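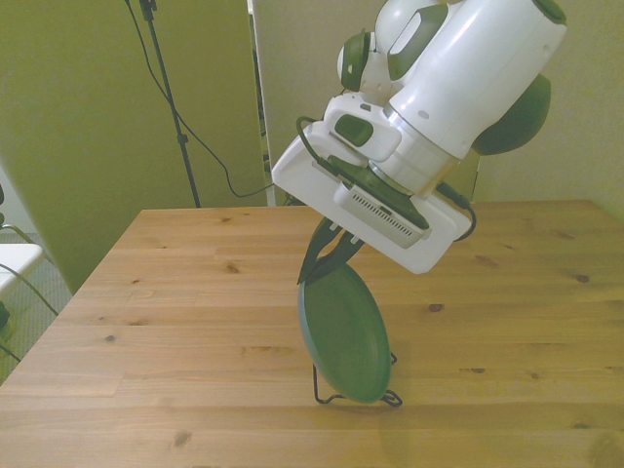
Handout 5 - imitation learning from demos, plate and rack task
Notes by Velimir Halilović, 25 Nov 2020

Recap: policy = camera views + joint state in, next chunk of arm motion out. Trained on 200 teleop demos, no reward anywhere. Reading for this part is the Dalar report, skip the appendix.

Why a plate? Thin rim, so small errors in grip angle show up late, when the bottom edge has to meet the wire. Good test for drift. 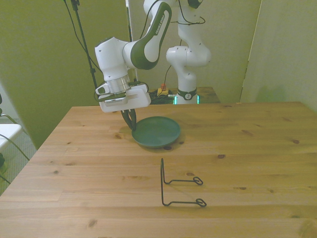
Compounding error - policy goes a bit off, sees a state the demos never had, goes off more. Two fixes to know: (a) action chunks, fewer decisions per episode; (b) recovery demos, start from a bad pose on purpose. Nikola's group did (b) in May, see thier slides.

Also vary the start position of the plate. If you dont, the net learns the table and ignores the plate.

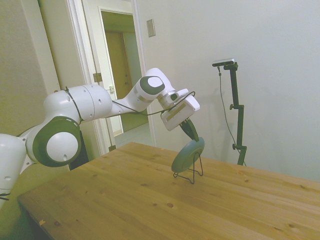 Why keep more than one camera view?
From a single view the fingers can hide the rim at the moment of contact, and depth along that line of sight is poorly known. A second angle fills in both.

For lab: train with 3 seeds, report all of them, not the best one. Bring plots.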